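Stolham Open Workshop: progress report to the Flindaneo Fund
Period covered: spring quarter, with a full account of the April open day

Dear all at the Fund,

The open day went ahead in April as planned and it was a joy from start to finish. We had promised you one public event in this quarter at which people from the town could meet the team, see the hand-held grippers being used and have a go themselves. We did that, and we came away with far more than we had hoped for, both in recordings and in plain good conversation. Most of this report is about the day, with the other items at the end.

Visitors

Doors opened at ten and we closed at four, a little later than advertised as there was still a queue at the second table. We had visitors from the two secondary schools, a big group from the Altik works, several families who had seen the poster in the library, and a party from Voicu who came to look at our table layout and stayed for lunch. The youngest person to pick up a gripper needed a box to stand on (we now own a proper step). The oldest told us she had spent her working life wiring switchboards, and she was better at it than most of our own team!

What we showed

We ran seven stations in the main room. Each had one hand-held gripper, a white table and a small set of household things, and a team member to explain the task and look after the kit. Visitors squeezed the handle, the fingers closed, and the gripper's own camera recorded what was in front of it. On the screen by the door we played back recordings from earlier in the year, so that people waiting could see what the arm would later learn from. That screen was a bigger draw than we expected and we should have put more chairs near it.

At half past eleven and again at two we gave a demonstration with the arm itself. It folded a tea towel, stacked cups and moved a sponge from one tray to another. It dropped the sponge in the afternoon session and got a round of applause when it went back for it. We would rather show the thing as it is, slips and all, and the questions after that second session were the best of the day.

Recordings

Before the open day we had 1,608 usable recordings. We now have 2,349, counting those made by visitors who signed the consent sheet. The visitor recordings are livelier than ours. People come in from odd angles, change their minds halfway, or put the fingers down in a spot none of us would have chosen, and that variety is just what the training set was short of. Some had to be thrown out, mostly for being too short, and checking them took up to 2 weeks of evenings.

The cable table

I want to say a bit more about this one as it was new, and your last letter asked how we were getting on with everyday electrical items. The cable station used a white power strip with light-blue sockets and matching blue switches, with nothing plugged into it and no mains anywhere near. The tasks were to take hold of the cord, to straighten it, and to turn the strip to face the other way.

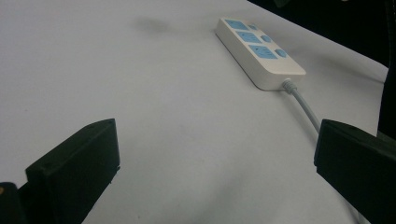
A comment left on the feedback sheets, unsigned, said the cable task was the only one that made the writer think about their own hands, and asked whether the arm would ever be able to feel a cord slipping as a person does. The same sheet suggested we try a thinner lead next time and let people compare the two. We have taken up the second idea already. On the first, the present fingers have no sense of touch, and we have pencilled in some reading on it for the autumn.

What we would change

The room was too warm by midday. The consent sheet was two sides long and people gave up on the second, so it has been cut to one. White items on white tables gave us some trouble when we went through the recordings, and we are trying a grey mat at two of the stations. We also ran short of charged batteries at lunchtime and lost the cup station for a while.

Money and next steps

Spending is within the budget you agreed. Printing came in a little over and room hire a little under. Voicu have offered us the use of their hall for a second, smaller event, and Altik have asked for an hour's demonstration for their apprentices, which we would dearly like to do before the summer break. Neither needs extra money from the Fund, but we would be glad of your agreement on the dates. The feedback sheets have been typed up and are available if you would like to read them.

With warm thanks,
The Stolham Open Workshop team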